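Catstead Household Textile Care Notes

A small open dataset of washing, drying and storage notes for everyday household fabrics. Plain text files, one per item type, with a single index table.

Version 2, released 2026-04-05.

What this is

Catstead collects practical care records for bedding, towels, knitwear and table linen. Each record says what the item is made of, how it was washed, how it was dried and what changed over time – shrinkage, fading, pilling, loose seams. The notes come from home laundries and from two small shared laundry rooms, Clasano and Drurisero, which keep a written log by the machines.

It was put together for people who write care guides, and for anyone building a lookup tool for fabric care. It is not a substitute for the label sewn into the item. Where a record and a label disagree, go with the label.

Contents

The release has 800 records covering 32 item types. The index is in index.csv. The long notes are in the notes folder, named by item type, so notes/quilt_cover.txt holds everything on quilt covers. Spelling is British throughout, and American terms are listed in synonyms.csv (comforter, washcloth and so on).

Fields

item_type: one of the types in types.csv.
fibre: main fibre as printed on the label. Blends are written with a slash, largest share first.
wash_temp: in degrees Celsius. Cold washes are entered as 0, which is a convention and not a measurement.
dry_method: line, flat, rack or tumble.
wash_count: washes since the log for that item began, not since it was bought.
colour_change: none, slight or clear, judged by eye in daylight.
notes: free text, may be empty.

Mixed loads

Records with the flag mixed_load are items washed together with something of a different colour or weight. They are the least tidy part of the data. Pale printed quilts logged with pink or red items are the usual case, and the free text is worth reading before you use the colour_change field. Small cloths are given their own record only if they were logged by name. Otherwise they are entered under the load as "small items".
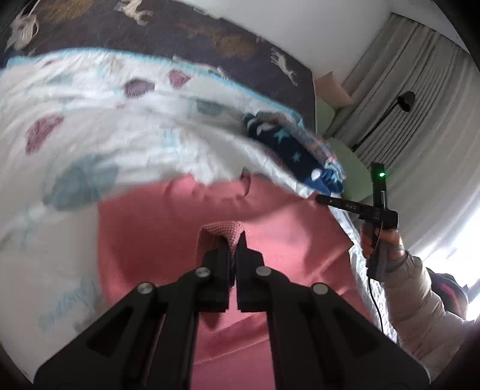 Known problems

Most of the records are for cotton washed at 40 degrees. Wool and linen are thin, and silk is missing altogether.

Drurisero changed its detergent in February and the log does not say on which day. Records from that month have detergent set to unknown.

Shrinkage was measured with a tape on a flat surface, but some contributors measured before ironing and some after. The field iron_first was added in this version and is blank for older records.

A few wash_count values go down between entries for the same item. We think two similar towels were swapped in the log. These are marked check and have been left as they were.

Collection and cleaning

Paper logs were typed up by hand and then read back against the originals. Obvious spelling slips were corrected. Fibre names were matched to a fixed list – "poly cotton", "polycotton" and "PC" all became cotton/polyester or polyester/cotton, depending on the label. Names, flat numbers and phone numbers written in the margins were removed.

Using the files

All files are UTF-8 with Unix line endings. The index opens in any spreadsheet, but set the wash_temp column to text if yours likes to turn blanks into zeros. The Navaratnam script in tools/ joins the index to the long notes and writes a single table. It needs Python and nothing else.

Licence

Records and notes may be reused with credit to Catstead. The script may be copied and changed freely.

Corrections

Open an issue with the record number and what you think is wrong. Please don't send new logs this way. There is a blank log sheet in the templates folder, with instructions for returning it on the second page.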